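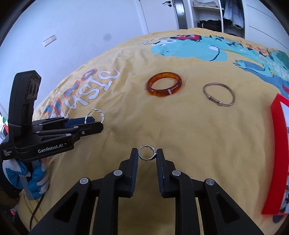
Jewelry and Small Valuables - progress report on the Dzene house contents
Ernby, 4 November 2020
Prepared by Soledad Paredes for Hnat Hordiienko, Gernholm Fund

1. Where the work stands

The grant covers sorting, recording and packing the contents of the Dzene house ahead of the sale. The ground floor was finished in the last period. This report deals with the upstairs bedrooms, and mainly with the jewelry, which has taken longer than planned.

The inventory now has 1384 entries for the whole house. Of these, 204 are jewelry. All of the jewelry has been taken out of its drawers and boxes, and 163 pieces have been described, measured and given a bag number. The remaining 41 are mostly chains that need untangling before they can be measured.

2. How the jewelry is being sorted

We work on the bed in the back bedroom, with the yellow printed cover left on. Silver-colored pieces are easy to see against it, and a ring that is dropped does not roll away. We tried the dressing table first and lost time looking for things on the floor.

Rings and hoops are handled separately from the rest. Each one is checked for a maker's mark, a clasp and any damage, then measured across the inside. Plain bands go in one tray, and rings with a stone or any raised detail go in another. Hoops with a twisted surface are kept apart from smooth ones - the twisted ones catch on each other and on thread.

We have stopped writing "silver" in the material column unless there is a mark to support it. Everything else is entered as "silver-colored" until Deividas Jõgi has tested it. Entries made before this change have been corrected.

3. Single pieces

Nineteen hoops have no partner so far. Dzintra Dzene thinks that several of the matching ones are in a sewing box that went to Indrek Dzene's apartment with the linens. He has agreed to bring it back. Until then the single hoops are bagged one to a bag and listed as incomplete, and none will be offered for sale.

4. Other work upstairs

The wardrobe in the front bedroom is empty and the coats have been boxed. Bedding has been sorted into keep and give away. The yellow cover is on the keep list and will be the last item packed from the back bedroom.

5. Spending

Spending is within the budget for the period. Small zip bags and tags cost more than expected, and we covered this from the line for cartons, where we had money left over. No change to the total is requested.

6. Problems

The Tunance inventory sheet allows only one measurement per item. For hoops we need the width across and the thickness, so the second figure is going in the notes column for now. It makes the list hard to sort by size.

7. Next period

- Untangle and record the remaining chains
- Go through the sewing box and match the hoops
- Testing by Deividas Jõgi, booked for December
- Family to confirm the keep list in writing

The full jewelry list will be sent once the testing is done.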